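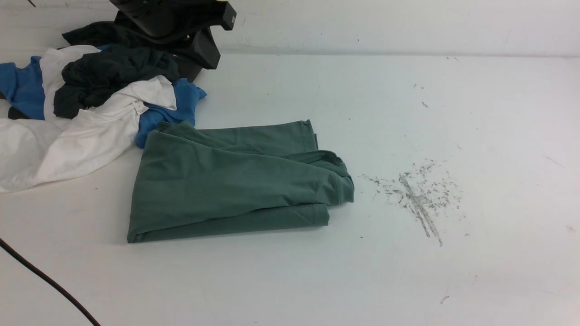 The Prarkell laundry-folding cell has returned to regular operation following its second full service of the year. The work was led by Xiuying Yan of the Equipment Support Section and took up the greater part of a fortnight, during which bookings were moved to the Hultelier bench on the floor above. The service covered the gripper, the cabling and the work surface, and all three are now subject to a revised maintenance schedule. The surface had been the main concern of users in recent months. Dark flecks and curved grey streaks of the sort seen to the right of the folded green garment are to be entered in the cell log before any cleaning is attempted, with a note of their position on the table. Users have tended in the past to wipe such marks away at once, and the section has lost useful information as a result.

The origin of the residue has not been settled. Ms Yan's report considers wear at the fingertips, particles carried in on clothing, and material shed by the erasers formerly kept beside the cell for removing pencil guide lines. The erasers have been withdrawn. Guide lines should no longer be drawn on the table for any purpose, and groups that need a repeatable starting position are asked to use the removable corner templates held in the section office.

The fingers were taken off, cleaned and refitted. Both tips were measured against the reference pair and found to be within tolerance, although one showed slightly more wear on its inner face. They will be measured again after 3641 further grasps, the interval set by the section for fabric work. The grasp counter was reset on completion of the service and must not be reset by users. Any group that finds the counter at zero should stop work and inform the section.

The height of the gripper above the table was also corrected. Over the summer the fingers had begun to close a little low, and in July two groups reported that thin cotton was being pinched against the surface. The zero point has been set afresh with the Chmielewska gauge block, and the value is recorded on the first page of the cell log. It should be checked at the start of each session, before any clothing is placed on the table. A difference of more than 2 millimetres is to be reported and the cell left idle until it has been examined.

Cables remain a matter for care. A cable lying across a corner of the table can be caught by a loose sleeve or drawn under a pile, and the operator may not notice until the arm has begun to lift. Cables should be routed below the table wherever their length allows. Where one must cross the surface, it should be kept to the corner and clear of the folding area, and the operator should confirm that it has free movement before starting a run.

Yaqin Pan has prepared a new set of test garments to accompany the revised schedule. The set contains 54 items in plain colours, washed without softener and stored flat - a change from the former practice of keeping them in a single bin. Garments from outside the set may still be used, provided that they are clean, dry and free of pins, loose buttons and metal trim. Care labels should be left in place, as several groups rely on them when testing how garments are separated from a mixed pile. A garment with a pulled thread or an open hem should be put aside for repair and not returned to the shelf.

Cleaning of the table is now to be carried out at the close of every session in which the arm has moved. A dry cloth should be used first, followed by a cloth dampened with the 70 per cent alcohol solution supplied by the section. Abrasive pads are not permitted, as the matt finish is easily polished and the overhead lighting then produces glare. Scuffs that remain after cleaning are acceptable and need not be reported a second time.

Bookings for the cell may be made through the Staltititz calendar in the usual way. Groups whose sessions were moved during the service have been given priority for the coming weeks, and should reply to the section office to confirm the times offered. Copies of the revised schedule are available from the same office, and one is kept with the cell log.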